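Prüfliste Filialbegehung, Bankstelle Elldale
Stand: 2018-09-11
Geprüft von: Tyra Solberg
Gegengelesen: Njål Isaksson

1. Selbstbedienungszone
Tastaturabdeckung Geldautomat links: fest, keine Aufsätze. In Ordnung.
Tastaturabdeckung Geldautomat rechts: Schraube locker. Techniker von Peng ist bestellt.
Kartenschlitze beide Geräte: kein Fremdteil gefunden.
Diskretionslinie am Boden: abgenutzt, neu kleben.
Türöffner mit Karte: öffnet auch mit abgelaufener Karte. Mangel, bereits im April gemeldet. Bitte nachfassen.

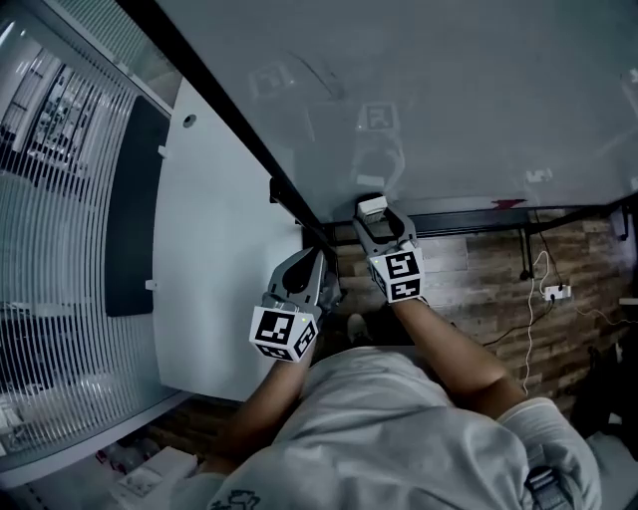

Person im T-Shirt mit zwei Handgreifern vor einer grauen Tafel

2. Kassenbereich
Zeitschloss Tresor: Verzögerung eingestellt auf 12 Minuten, gemessen 12. In Ordnung.
Überfalltaster: 9 vorhanden, alle ausgelöst, alle bei der Leitstelle Gristwood angekommen.
Schlüsselbuch: zwei Austräge ohne Unterschrift. Die Kollegen am Schalter wissen Bescheid, Nachtrag bis Monatsende.
Bargeldbestand über Nacht: unter der Versicherungsgrenze.

3. Schließfächer
Belegt sind 98 Fächer, die Kundenkartei stimmt damit überein. Bei Fach 27 klemmt das Kundenschloss. Der Mieter ist angeschrieben, geöffnet wird nur in seinem Beisein.
Beleuchtung Vorraum: eine Röhre flackert. 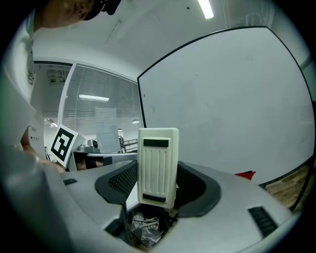 Die Röhre kann der Hausdienst tauschen, dafür braucht es keinen Auftrag an die Zentrale in Grornimdale. Beim Schloss ist es anders, hier muss der Vertragsschlosser kommen.

4. Fluchtwege und Brandschutz
Hinterausgang: frei, Tür öffnet ohne Schlüssel.
Feuerlöscher Archiv: Prüfplakette gültig.
Aktenkartons vor der Brandschutztür im Keller: weggeräumt. War bei der letzten Begehung noch bemängelt.

Anmerkung Isaksson: Punkt 1, Türöffner, bitte als dringend führen und nicht wieder mit den Kleinigkeiten sammeln.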